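Clorkesus Parisi dining table – long review after a proper stint of family use

Posted in: Furniture, Kitchen and dining

I swore I wouldn't buy another dark table. The last one showed every crumb and every smear, and I spent half my life with a cloth in my hand. Then we moved to Plerkdale, the old table wouldn't go round the bend in the hallway (we tried it on its side, on its end and with the legs off, and my language got worse each time) and I ended up ordering the Parisi in the darkest finish they do. So much for that.

Delivery first. It came in 2 boxes, both well packed, and the top is HEAVY. The driver helped me get it over the doorstep and then he was off. The instructions are all drawings with no words at all, fine until you reach the page with the cross rail, where the drawing is plain wrong. The rail goes on with the slots facing in. I did it with them facing out, got all four legs on, and had to take the lot apart again. If you're putting one together this weekend, you're welcome!

Once it's up, it's solid. I've leaned on it, kneaded bread on it, and my nephew has sat on it when he thought I wasn't looking, and there's no wobble. The old one used to walk across the floor if you cut a loaf with any force.

I nearly went for the Manik instead. It's slimmer and the legs are prettier, but I tried it in the showroom and couldn't cross my knees under it. My friend Carmela Carbone has one and she's very happy, so if you're shorter than me it may well suit you. She paid less for hers too, and reminds me of it.

Now the finish. It does mark if you leave water standing on it. I had a ring from a vase in August that took 5 goes with the wax to shift, and I can still find it if I tilt my head. Hot dishes need a mat, no question. Dust shows in the morning sun, but crumbs bother me far less than they did on the old one, I think as the grain is so fine and the top has hardly any shine.

Customer service was good, mostly. One of the felt pads was missing, so I rang up, waited on hold for 54 minutes (I had the phone on speaker and did the ironing), and then a very nice lad sorted it in no time.
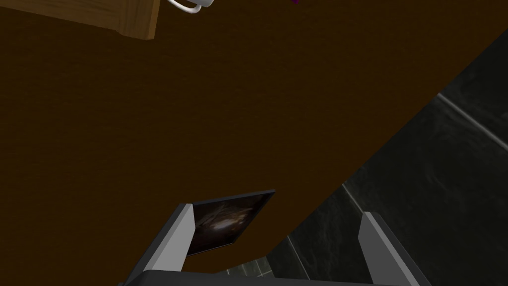 The pads turned up a few days later, a whole bag of them, so the chairs have got some now as well.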